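Frequently Asked Questions: Household Goods Swap and Drop-Off

Last updated 2020-10-21

General

What is the Varach household goods swap?

It is a free exchange of small household items. Residents drop off things they no longer need, the items are checked and sorted, and other residents take them home. No money changes hands at any point. The swap runs out of the old Bunnag building on the north side of the parking lot, next to the recycling center.

Who can use it?

Anyone who lives in Varach or Gritosura. You need to show proof of address the first time you visit. A utility bill, a lease or a piece of mail with your name on it will do. After that you get a card, and the card is all you need.

Do I have to bring something in order to take something?

No. You can drop off without taking anything, and you can take without dropping anything off.

How many items can I take?

Each household can take up to 11 items per visit. A set counts as one item if it was put on the shelf as a set, so a box of six matching glasses is one item. Loose glasses are counted one by one.

How often can I come?

Up to 3 visits a month per household. Drop-offs do not count toward this.

Dropping off

What do you accept?

Dishes, cups, glasses, pots and pans, flatware, kitchen tools, food storage containers with their lids, vases, picture frames, small lamps, baskets, clean table linens, books, board games, puzzles, hand tools, and unused personal care items. Everything must be clean and usable as it is.

What don't you accept?

Mattresses and pillows
Car seats, cribs and bicycle helmets
Paint, cleaning products and other chemicals
Knives, unless they are in a block or a sheath
Large appliances and televisions
Anything with mold, a strong smell or missing parts
Opened cosmetics, soaps or lotions

Can I bring small appliances?

Yes, if they work and have their cord. Toasters, coffee makers, fans, irons and hand mixers are fine. Staff plug in each one at the counter before you leave. If it does not turn on, you will be asked to take it back with you or carry it over to the electronics cage at the recycling center.

What about hairbrushes, combs and other grooming items?

Hairbrushes, combs and hair clips are accepted only if they are new. They do not have to be in the original package, but a brush with any hair in it will be turned down. Electric razors and toothbrushes are not accepted, new or used. Hair dryers and curling irons go through the same plug test as other small appliances.

Do plastic cups and children's dishes count as kitchen items?

Yes. Put them with the kitchen items when you sort your load. Plastic that is cracked, cloudy or heavily scratched should go in your recycling at home if your hauler takes it, or in the trash. Sippy cups must have all their parts.

How should I pack my things?

Use a box or bag you do not need back. Wrap breakable items in newspaper. Put small parts that belong together in a clear bag and tape it shut. Please keep each box light enough for one person to lift. At the counter, items come out of your box and are sorted into open bins by type, and anything that does not fit a type goes in a mixed bin to be looked at later. 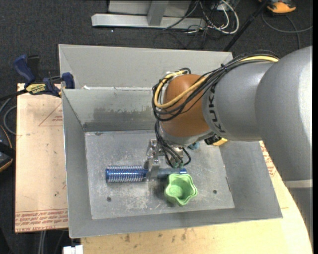
Can I leave items outside when you are closed?

No. Items left at the door get rained on and have to be thrown away, and the town treats them as dumping. The fine is $146.

Can I get a receipt?

Yes. Ask at the counter. The receipt lists the number of boxes or bags and the date. It does not give a dollar value. If you plan to claim a deduction, you will need to work out the value yourself or ask your tax preparer.

Picking up

Can I ask you to hold an item for me?

No. Everything is first come, first served. We also cannot check the shelves for you over the phone.

Is there a wish list?

There is a cork board inside the front door. Write what you are looking for on one of the cards, along with a phone number or email address. Cards come down after 30 days. If someone has what you want, they contact you directly, and the two of you arrange it from there.

Can I return something that doesn't work out?

Yes. Bring it back clean, like any other drop-off. You do not have to say why.

Are the items tested or guaranteed?

Appliances are switched on once. Nothing else is tested, and nothing is guaranteed. Wash dishes and linens before you use them. Check older items against the federal recall list if you have any doubt, especially toys and space heaters.

Can I resell what I take?

Please don't. The swap is meant for household use. Cards can be canceled for repeated reselling.

Visiting

Where do I park?

Use the marked spaces along the fence. The spaces by the ramp are for unloading and have a ten-minute limit. If you are coming by bus, take the 98 to Vutier Road and walk through the main gate.

Is the building accessible?

The ramp and front door are wide enough for a wheelchair, and so are the main aisles. The book room at the back has one step. Staff can bring books out to you if you tell them what you like to read.

Can I bring my children?

Yes, but children under 12 must stay with an adult. Only staff are allowed behind the counter and in the sorting area.

Are pets allowed?

Service animals only.

Will the hours change for winter?

Yes. From the first week of November the swap closes one hour earlier. Drop-offs stop 30 minutes before closing all year. If the recycling center is closed for snow, the swap is closed too, and a notice goes up on the town website by 8 a.m.

I lost my card. What should I do?

Bring proof of address and we will make you a new one. There is no charge.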